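Qui sommes-nous ?

Cikunell gère des locations de vacances depuis 15 ans. Nous avons commencé par nous méfier des annonces du secteur, et cela ne nous a pas passé. Un « écrin de verdure » donne souvent sur un parking. Une « vue mer » suppose parfois de monter sur une chaise.

Glykeria Stergiou, fondatrice de l'agence, visite chaque logement avant la signature du mandat. Elle en refuse beaucoup. Sur les 457 dossiers reçus l'an dernier, 445 contenaient des photos prises au grand angle, ce qui en dit long sur la taille des chambres.
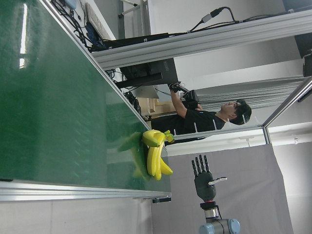

Les propriétaires nous demandent régulièrement d'ajouter « standing » ou « prestige » au titre de leur annonce. Nous préférons indiquer la surface, l'étage, l'année de la chaudière et la distance à pied jusqu'à la boulangerie. Certains partent chez un concurrent, tant pis.

Quant aux notes des voyageurs, nous les publions sans trop y croire. Cinq étoiles pour un studio sans volets, cela s'est vu.
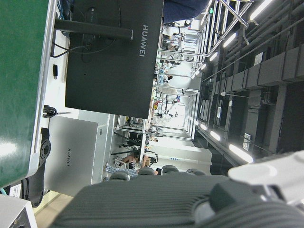 Amado Aquino s'occupe des contrats et des états des lieux, Styliani Kouris de l'accueil des locataires. Les ménages sont confiés à la société Zondetti, que nous contrôlons quand même. L'agence ferme deux semaines en octobre. Pendant cette période, les urgences sont traitées par téléphone, les demandes d'estimation attendent.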